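Magazine > Work & Machines > Features

The Rule About the Cloth

The rulebook at Dotoston runs to 966 numbered lines, and Rezaul Munshi can recite a depressing share of them. He wrote most of it. The rest was inherited from a predecessor who believed strongly in capital letters.

Munshi's title is head of practice, and his job is to decide what counts as a properly done chore. Dotoston teaches robot arms to tidy, wipe, fold and stack by having people do those jobs first, by hand, holding a gripper fitted with a camera. The arm learns from the recordings. If the people are sloppy, the arm will be sloppy too, and it will be sloppy at three in the morning with great consistency.

"You'd think the hard part would be the robot," he told me in April, over a coffee he had labeled with his own name and the time of pouring. "The hard part is getting 40 adults to agree on what 'covered' means."

Covered, it emerges, is a sore subject. The task sheet says to cover the container with the cloth. One operator drapes. Another tucks. A third, trained at a rival outfit called Trosance, lays the cloth flat and smooths it with the gripper tips, as if putting it to bed. All three are reasonable. Feed all three to a machine with no note of which is which and you get an arm that starts to drape, thinks better of it, and strokes the table.

So there is Rule 751. A container is covered when the cloth hides the whole opening and stays there after the hand has let go. Bunching is permitted. Smoothing is a separate task with its own sheet. The rule took two months to agree on and is, by Munshi's account, the most argued-over thing he has ever put his name to, his mortgage included.

I spent a morning at the wooden table where cloth work gets done. It's slower than it sounds. The tips of the gripper have none of the cunning of a thumb, and a microfiber cloth has opinions. From the operator's side the whole business comes down to two black pads, the gap between them, and a patch of yellow that won't hold still. 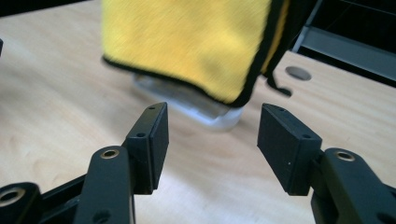
Good Practice, Such As It Is

The house rules fall into a few families. The oldest concern the hands. Free fingers stay off the objects. Nobody rescues a cloth that is sliding away, however strong the urge, and I can report that the urge is very strong. A dropped item is left where it lands until the recording stops, then logged as a drop. Munshi is proud of his drops. A set of recordings with no failures in it makes him suspicious, the way a spotless kitchen does.

Then come the rules about pace. Operators are asked to move as they would at home, minus the sighing. Kuhlmann, the consultancy Dotoston hired to audit the rulebook, wanted a speed limit. Munshi resisted — people watching a speed limit move like people watching a speed limit — and settled for a line asking them not to hurry. Kuhlmann billed for it anyway.

The newest rules deal with honesty. A take may not be relabeled after the fact to match what happened. If the sheet said cover and the operator merely nudged, the record says cover, failed. This sounds obvious until you have done the same small chore all morning and badly want one of them to count.

There is talk of a shared standard. Skula, a trade group with a nice logo and a long mailing list, has circulated a draft that several companies have promised to read. It defines "grasp" over four pages. It doesn't mention cloth at all, and Munshi has sent in a comment on the subject, with attachments.

Before I left he let me try a take. I got the cloth over the container on my second go, a little crooked, one corner trailing on the wood. He bent down and looked at it for some time.

"Covered," he said, and wrote down the time.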